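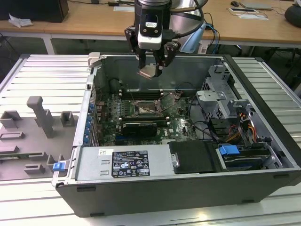 The Second Life of the Desktop Tower

Sep 16, 2022

Walk into the old feed store in Livelard on a Saturday morning and the first thing you notice is the noise. Fans spin up, drawers slam, and somebody is always yelling for a number two screwdriver. This is Natau, a repair club with 60 members and a waiting list, and it may be the most cheerful place I visited all year.

The members fix desktop computers, the big heavy kind that offices throw out when a lease ends. In March a single insurance office in Nevunen gave them 339 machines, stacked on pallets and still wearing their inventory stickers. Most needed a good cleaning and a bigger drive. Plenty needed more, and those are the ones people fight over!

I get it. A tower is a wonderful thing to work on. Two screws and the side comes off, and there is room for your whole hand in there (try that with a tablet). Parts made years apart by companies that never spoke to each other still fit the same holes. You can swap the memory, move the drive, put in a quieter fan, and have it back under a desk before lunch.

The club sells its finished machines for $51, with a keyboard and mouse thrown in. Students buy them, and so do retirees, a church choir and a man who runs a model railroad. One family drove 200 miles from Yeo and left with four.

What surprised me was how much of the work is listening. Old hands lean over a case and name the trouble from the sound: a bearing going dry, a drive that clicks twice and gives up. Beginners start on power supplies (testing them, never opening them) and work up to boards over a winter. There is a shelf of dead parts for practice, and a coffee can of mixed screws that everyone complains about and everyone digs through.

The fall class starts next month in the back half of the building, where the light is better. Bring an old machine if you have one. The club will find you a bench and a stool, and somebody will lend you a screwdriver.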